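**Automation and Work, week 9 handout: notes from the Diltness open day**

Read these before the seminar and bring your own notes from the visit, even if they are messy. If you missed the trip, borrow somebody's. The reading by Ita Ó Gríofa is still required and I will not be going over it in class.

We were at Diltness for a little over two hours in April. The invitation promised "robots learning everyday tasks." What we mostly watched was people doing everyday tasks with a gripper in one hand, in a working room with desks down one side and colleagues getting on with their own jobs. I have no complaint about that, and it was more useful to this course than a polished stage show would have been. But keep the wording of the invitation in mind, because question 1 is about it.
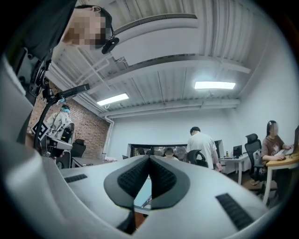 *Albertina Magalhães*

## What the device does

The tool is called Astero. A person holds it and uses it to grasp things, and the recording of that movement is later used to train a robot arm with a similar gripper. The finger pads are black, ribbed rubber, and they come together in a V. Kyung-tae Gil, who gave the main talk, said the pads are the part they replace most often. I wish he had said how often. A part that wears changes how it grips, and a recording made on fresh pads may not match one made on tired ones.

The black-and-white square markers are there so that software can work out position from camera images. This is an old and well-tested method. It also fails in well-known ways: a marker that is covered, blurred or badly lit can't be read. Several of you asked about this during the tour and were told it was "handled downstream." Write that phrase down. When a speaker says a problem is handled somewhere else, your next question is where, and who checks.

## The numbers we were given

- 377 recordings in the set used for the table-clearing task
- 43 of them thrown out before training
- up to 40 recordings an hour from a practiced operator

Work with these before you repeat them. Throwing out 43 of 377 means that more than one in ten was unusable, and we were not told who decided or by what rule. If an operator tidied up a clumsy grasp and that recording was kept, the robot learns from a person's recovery. If all the clumsy ones were dropped, the robot never sees a mistake being fixed. Either choice can be defended. I would like to know which one was made.

The hourly figure is a ceiling. Nobody pays wages on a ceiling. Chae-won Yang asked what a normal hour looks like and the answer was that it "depends on the task," which I am sure it does.

## The handheld part 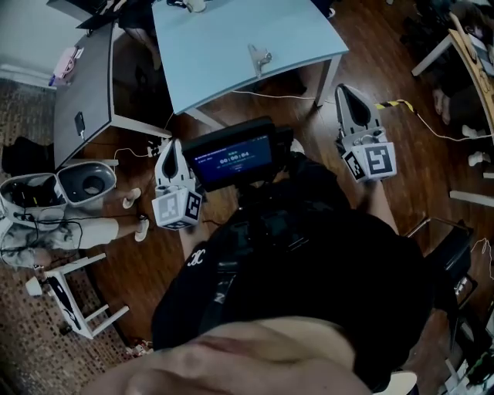 *Fig. 2. The handheld gripper in front of the work tables, timer at 00:00:04.*

Look at the screen on the mount. The operator has a clock in view while holding the tool, with the two white fingers on either side of it and a patterned cube near the base of each. I asked whether the clock is used to judge the operator. Mr. Gil said it is only there to show that recording is under way. I have no reason to doubt him, and I would still ask the operators. Those of you who read the chapter on call centers will remember how a display put in for one purpose can pick up a second.

Then there is the setting itself. The task tables share the floor with cables, chairs and people's feet. The claim made in the talk was that this kind of clutter makes the training data "more like real life." Maybe. A cluttered lab is still a lab, though, and the people in it know what is being recorded. I'd want to see the same policy run in a kitchen that the team has never set foot in -- and I'd want to see the first attempt, with no practice run.

## What we did not see

We did not see a robot do the table-clearing task from start to finish. There was a video, with cuts in it. When Kyu-ri Son asked for the success rate we were pointed to a Carkeo report that was not yet out. I have written to ask for a copy. Until it arrives, treat the success rate as unknown in anything you hand in.

## For the seminar

1. Compare the invitation with what you saw. Rewrite the one-line promise so that it is accurate. Keep it under 20 words.
2. List the human jobs involved, including the sorting of recordings. Which of these would show up in a press article?
3. Design a test of the clutter claim. Say what result would change your mind.
4. Mr. Gil described the operators as "teachers." Is that a fair word? Use Ó Gríofa on skill and credit.

Written answers to 2 and 3 are due at the start of class, one page each, on paper. Please cite the talk as an unpublished presentation.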